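Teaching by Hand: Your Questions

New to our Dandasell teaching sessions? Welcome! Efua Gbeho and Rosalba Sanna put these answers together for first-time operators.

Do I need to know how to code?
Not at all. You hold the leader arm, the robot copies you, and we record every move. If you can pick up a cup, you can start today!

How many tries does it take to teach one task?
We aim for 100 good recordings per task. Our tidy-up set has 157 so far, and we'd love to reach 500 by April.
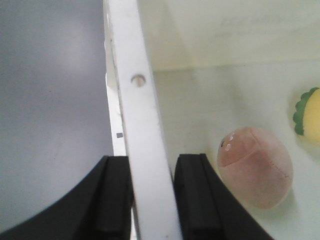
What makes a good recording?
Slow, steady hands, mostly. Come in square, close gently, and wait a beat before you lift. Thin, flat parts are great practice for this, and with the white bar between the fingers, the small hole partway down gives your eye something to line up with. Soft toys forgive a lot more, so most people like to begin there.

What if I drop something?
Keep going! Pick it up again if you can reach it. We mark those runs and often keep them, as a robot needs to learn how to recover too.

Can I work from another room?
Yes, on the Stavis remote setup. You steer by the wrist view, and it feels odd for almost 8 minutes, then it clicks (it's a lovely moment).

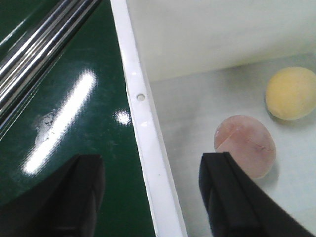 Shiny tables and glare can fool your sense of depth on that view, so come down slowly and check the side screen before you close the grip.

How long is a session?
One hour, with a break whenever you like. Morning slots open at 9, and Efua can book you in.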